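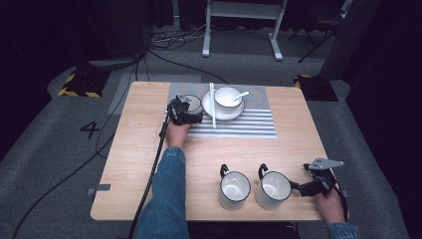
Okay, cup thread. I'm trying to get down to what fits on one shelf and I'm already attached to everything

The plain white teacup stays. It has a saucer, end of discussion

Mugs with the black rim and black handle - also staying. I drink way more coffee than tea so these get used daily

Striped placemat was $25 at Follby and yes I still think about that

Anselmo Mosquera says I can give him the extras. Extras of WHAT, Anselmo

Update: one chipped bowl is leaving. Progress!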